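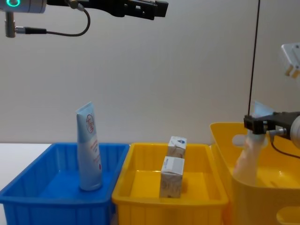
The pre-match ground check at Merance Park was done on 26 Apr 2024, before the home game of Lundavdale against Barbu. I walked the ground in the same order as always, starting in the medical room and finishing at the car park gate, and I wrote my comments on the spot. In the medical room my main wish is that small things can be found by sight. A blue tray with one white tube standing up on its cap, red letters to the front, is what I mean by this: you see it from the door and you do not need to dig. Please read the comments also where the result is OK, as a few of them ask for work before the next match.

Ground: Merance Park
Permitted attendance: 3,631
Checked by: Osamu Sekiguchi, ground safety officer
Marks used: OK, Fix before kick-off, Fix later

MEDICAL ROOM

Door opens fully and is not blocked
Fix before kick-off. The training cones were again stored behind the door. Moved by me and the kit man. The cones have a place in the equipment shed and they should live there.

Stretcher present, straps complete
OK. One strap is worn near the buckle but it holds. I pulled hard.

Defibrillator light is green, pads in date
OK. The pads will expire in August. They must be ordered early because last season the delivery was very slow.

Ice, water and clean towels
OK for ice and water. Towels were still in the laundry at the time of my check and came later.

PITCH AND GOALS

Goal frames fixed, no movement when pushed
OK at the clubhouse end. At the river end the left post moves a little if you push it high up. The ground socket was packed again and the referee has tested it also. I want Dundarex to look at the socket, as they put in these goals and the work is still under guarantee.

Nets: no holes, no open hooks
Fix before kick-off. Found 2 open metal hooks at the river end. They were changed for plastic clips. Metal hooks should not be used any more, even when they are the only thing in the box.

Sprinkler covers level with the grass
OK. The cover close to the corner flag was high in the last report. It is now level.

Surface
Fix later. The grass in front of the away bench is thin and the soil is hard. It is safe to play but I would not let the substitutes warm up there. I told this to the Barbu coach and he was friendly about it.

Distance from the touchline to the fence
OK. Advertising boards were standing too near the line behind the assistant referee. Pulled back to the painted marks.

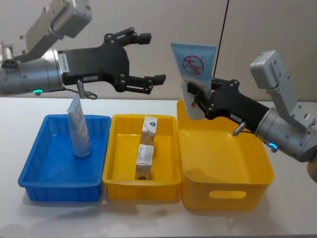
Portable goals from the junior training
Fix before kick-off. They were lying behind the main goal with the frame facing up. Any portable goal must be chained to the fence, with the opening against the fence, before the gates open. I have said this many times and I will continue to say it.

STANDS AND WALKWAYS

Main stand, steps and handrails
OK. The yellow edge colour on the lowest steps is almost gone. To be painted again when the weather is dry.

Seats
Fix later. Broken seats in row 8, near the aisle. I taped them and the ticket desk will not sell them. The tape is not a repair and it should not stay until the end of the season.

Standing area, river side
OK. Crush barriers were checked by hand and there is no rust at the foot. This area is limited to 200 persons and the stewards at the entrance have the counter with them.

Exit gates open outward, no padlock
Fix before kick-off. The north gate had a padlock hanging on it, open. An open padlock is still a padlock and somebody can close it. Removed and given to the office.

Walkway behind the food stand
OK, with a remark. The queue grows across the walkway at half-time. A steward should stand there from the fortieth minute and turn the queue along the wall.

LIGHTS, SOUND AND POWER

Floodlights
OK. All lamps came on. The mast beside the scoreboard needs longer than the others to reach full light, so please switch on early.

Emergency lighting under the stand
OK. Tested with the main switch off. The lamp above the women's toilets is weaker than before.

Public address
OK in the main stand. In the river side standing area the voice is hard to understand when there is wind. The stewards have the evacuation message on a card and can read it with the megaphone.

Cables
Fix before kick-off. A cable to the camera platform crossed the steps without cover. A rubber cover was put over it.

CAR PARK AND EMERGENCY ACCESS

Ambulance lane free
OK at the time of my check. A delivery van was there earlier and the driver moved it when asked. The painted words on the ground are hard to read for somebody who comes the first time, so I request a proper sign on the fence.

Key for the service gate
OK. One key at the gate steward, one in the control room. The label on the second key is wrong and says "shed". New label to be made.

Items marked Fix before kick-off were all closed before the gates opened. Items marked Fix later go to the club office together with this sheet, and I will check them again before the next home match.

O. Sekiguchi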